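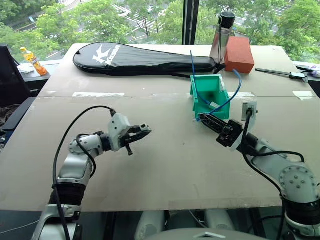
What does a table organizer do at Kuusisto?

The organizer keeps the members' tables sorted, so that sports gear, drinks, tools and small parts each have a place and people can find them again.

Kuusisto is a shared building with 40 work tables on two floors. Members rent a table by the month and use it for whatever they need: repairs, school projects, sewing, racket stringing, packing orders. Things pile up. We are hiring one part-time table organizer to start in September.

The work

You will have a list of tables for each shift. At each one you clear the top, sort what is on it, and set it up again the way the member has asked for. Most members keep a small tray for things in use. Cables go in the tray, coiled. Rackets go in their cases and the cases go on the wall hooks by the stairs. Bottles with something left in them stay with the member's things. Empty ones go to recycling. Cloths go in the laundry bin on the first floor unless the member has left a note.

Screwdrivers and other hand tools are signed out from the tool cabinet and have to be back in it by 8 p.m. If you find one on a table after that, return it and cross it off the sheet. Anything you can't place goes in the lost and found with a tag showing the table number.

You do not throw away a member's belongings. If something looks like trash and you are not sure, leave it and ask.

Hours and pay

20 hours a week, in evening shifts from 5 p.m. to 9 p.m. The pay is $400 a week. You get paid time for training, which takes two shifts with Tegan Cosgrove, our current organizer. She is moving to the front desk and will still be in the building if you have questions.

What we ask for

You can lift a full storage bin and be on your feet for four hours. You can read a handwritten note and follow it. You are comfortable handling other people's things and talking to members who are working at the next table. Experience in stockrooms, libraries, school shops or hotel housekeeping is useful but not required. We do not need a resume longer than one page.

Labels and bins are kept in Tukitz, the inventory program we use for the whole building. You will learn it during training.

How to apply

Send a short letter to Oona Suominen, Kuusisto, 1518 Josbridge Road, or drop it off at the front desk. Put "Table organizer" on the envelope. Tell us which evenings you can work and when you could start. Include the name and phone number of one person who has worked with you.

Interviews take half an hour, and part of that time is spent sorting a table with Paavo Hyvönen, who runs the floor in the evenings. Wear shoes you can stand in.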